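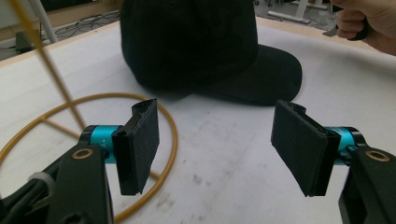 Les jours de canicule, l'atelier n'était plus tenable après quatorze heures et les commandes prenaient du retard, rapportent les équipes de Brenance, qui disent attendre depuis deux étés une réponse durable à la chaleur dans les locaux de confection. Cette réponse est désormais engagée. Le fabricant de couvre-chefs a annoncé ce mardi 20 juillet 2021 la rénovation complète de son site de production, conduite avec le bureau d'études Stisteo et l'entreprise de couverture Nijs.

Le programme porte sur 2 685 mètres carrés de toiture, dont l'isolation d'origine sera déposée et remplacée. Les verrières orientées au sud recevront des stores extérieurs et les châssis de désenfumage seront complétés par des ouvrants destinés à la ventilation nocturne. Les travaux se dérouleront en 5 phases, de manière à maintenir l'activité des lignes de coupe, de piquage et de finition pendant toute la durée du chantier.

La première phase concernera la halle de piquage, où sont assemblées les casquettes et les bobs. Les postes y seront transférés provisoirement dans le bâtiment d'expédition – une surface de 1 000 mètres carrés libérée à cet effet au printemps. Les horaires d'été, avec prise de poste à six heures, restent applicables jusqu'à la réintégration des locaux.

Les 180 salariés du site ont été associés à la préparation du projet. Des relevés de température ont été effectués dans chaque zone de travail et les représentants du personnel ont eu communication des résultats avant l'arrêt du cahier des charges. À leur demande, deux salles de repos rafraîchies ont été ajoutées au programme initial, l'une à proximité de la coupe, l'autre au rez-de-chaussée du bâtiment administratif.

« La qualité d'une couture dépend aussi des conditions dans lesquelles elle est réalisée. Nous avons choisi d'intervenir sur le bâtiment lui-même avant d'envisager tout équipement de climatisation », indique la direction de Brenance.

Stisteo assure la maîtrise d'œuvre et le suivi thermique. Des capteurs resteront en place après la réception des ouvrages, et les mesures seront affichées à l'entrée des ateliers. Nijs prendra en charge la dépose, l'isolation et l'étanchéité. Les panneaux retirés seront triés sur place, puis confiés à une filière de recyclage lorsque leur état le permettra.

Les livraisons aux distributeurs ne seront pas modifiées. Les commandes de la collection d'hiver demeurent traitées selon le calendrier communiqué aux clients, et la boutique d'usine restera ouverte aux jours habituels – l'accès se fera toutefois par le portail nord pendant la deuxième phase.

La réintégration de la halle de piquage est prévue en janvier. Un point d'avancement sera publié à cette occasion sur le site internet de Brenance.

À propos de Brenance
Brenance conçoit et fabrique des casquettes, bobs et bonnets pour les clubs sportifs, les collectivités et les enseignes de prêt-à-porter. L'entreprise commercialise également sa propre marque, Wenow.

Contact presse
Service communication de Brenance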